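Monday 3 February 2020

Eleven at night and I should be in bed, but the trial licence for the Burach kitchen came through this afternoon and I want to get some of it down while it's fresh. I have wanted to try this thing since November, when Prurov first put it on their list, and I've spent the whole evening with it and eaten a cheese sandwich over the keyboard.

What you get is a simulated kitchen counter, two arms, a set of appliances and props, and a library of 217 ready-made tasks. The download is enormous and the install took 2 attempts (my fault, wrong folder). After that it just opened! No hunting for missing parts, no evening lost to drivers. The old Zestis package had me swearing for a week before I saw so much as a cupboard.

I went straight for the microwave because appliances are where these kits usually let you down.

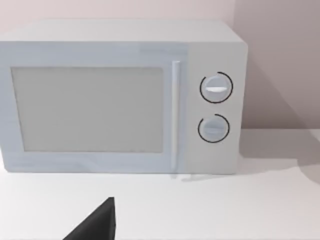 I'm so pleased with the knobs. They have a proper ridge across them to get hold of, and each one is its own part in the model with its own limits and its own stiffness, all in a little settings file you can read without a degree in it. I set the stiffness silly high just to see, then put it back. The door handle is a nice slim bar that stands off the door, and I can already tell it's going to punish sloppy finger placement. Good. I'd much prefer to be punished in here than on the bench, where a bent finger costs me a fortnight and a grovelling email.

Grumble number one: the camera that rides close to the fingers is set too tight for my taste. You can change it, but the page of the manual that tells you how is headed "Other". Grumble number two is the price. 1,540 for the full year, and the trial only lasts 12 days, so I need to be disciplined and not fritter it away moving furniture. I wrote a list. I have already ignored the list.

After tea I switched to the overhead view and had a go at the layouts.

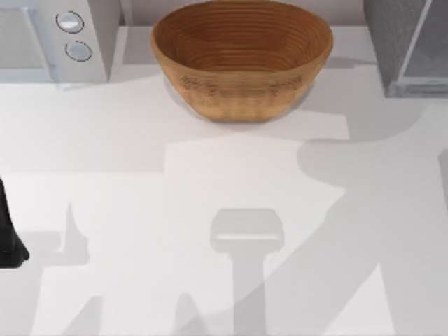

Shadows are what won me over. I know that sounds daft. But my own little vision model, the one I trained on the Zestis pictures, falls to bits as soon as an arm throws a shadow over the worktop, and with Zestis you got a sort of grey smudge if you got anything. With Burach you can tell which shadow is a gripper, stem and all, and they lie over the white counter the way they do in my own kitchen at lunchtime. The light can be moved too, and softened, and I lost a good forty minutes to that. The bowl is lovely as well, with those fine rings running round the inside. It makes me want to bake. Wood against all that white is an easy thing for a model to find, mind, so I'll have to ask for some duller bowls before I get too proud of any scores.

Must remember to write to Wasilewska, who handle the support, about whether I can bring in my own props. The leaflet says yes, the forum says yes but.

Last thing I tried was changing what's on the worktop and leaving the rest of the layout alone.
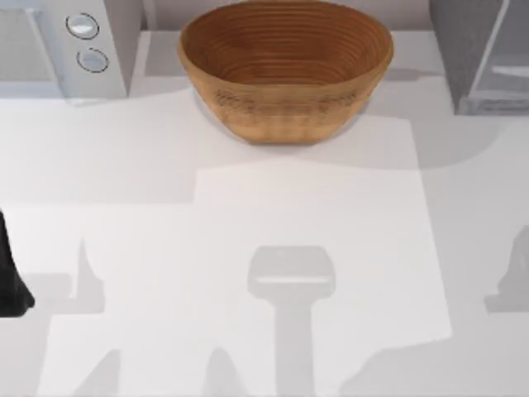
White on white is a nasty test and I love it. A big flat sheet, hardly brighter than the counter, with shadows across the pair of them - my edge finder is going to hate every second. I've queued a batch to run overnight with the light shifted a bit each time, and I'll see in the morning what sort of mess it makes. If it can pick out the right-hand edge in even half of them I'll be dancing round the house.

Still to do: grip force on the bowl rim, both arms working together, and finding out whether my poor old computer can manage two views at once without the fan screaming. Also ask about a monthly price. I would pay it tomorrow, I think, though I've told myself to wait until the second weekend and see if I'm still this giddy.

Fan is going like a hairdryer already. Shutting the study door and off to bed.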